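Textiles and Consumer Claims
Unit 4 notes: What a fabric label does and doesn't tell you
Instructor: Sugeng Lubis
Revised 15/02/2022

Read these before the workshop. Bring one garment label of your own, or a clear copy of one.

Fiber content

A label that says "100% polyester" tells you what the fiber is. It says nothing about how the yarn was spun, how tightly it was knitted, or how long it will last. Students keep writing "polyester, therefore durable" in their papers. I take points off for that every year and will do so again.

Fleece is a good place to practice doubting. It is usually a knit whose surface has been brushed to raise the fibers. The brushing traps air, and it also pulls at the yarn. Two fleeces with the same label can behave very differently after a winter of washing. 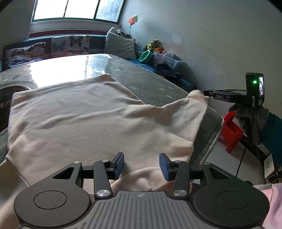 Words like "premium," "anti-pill" and "heritage weight" sit next to the fiber content and borrow its authority. Ask who measured the thing and by what method. If a seller says "anti-pill" and names no test, treat it as decoration.

Case: the Naririk claim

The Naririk catalog (handout B) says its fleece "stays soft for 550 washes." Look at the small print. The lab at Pisthorpe washed 20 swatches, and swatches have no seams, cuffs or zippers. They were washed cold, with no other clothes in the load. Softness was then judged by hand, by people who knew which swatches were new. I don't say the number is false. I say we can't tell, and a shopper certainly can't.

Case: the Urkau survey

Urkau mailed a survey to 3,717 buyers and got 311 replies. The ad says "buyers love it." Which buyers? People who threw the thing out may not have bothered to answer. Then again, angry people do like to write. Don't guess which way the bias runs unless you have something to back it up.

For the workshop

Read Subramaniam, chapter 2, skipping the part on dyes.
Write one page on your label. Mark each statement as a fact, a measurement or a sales word.
"Soft" is a sales word until you can show me otherwise.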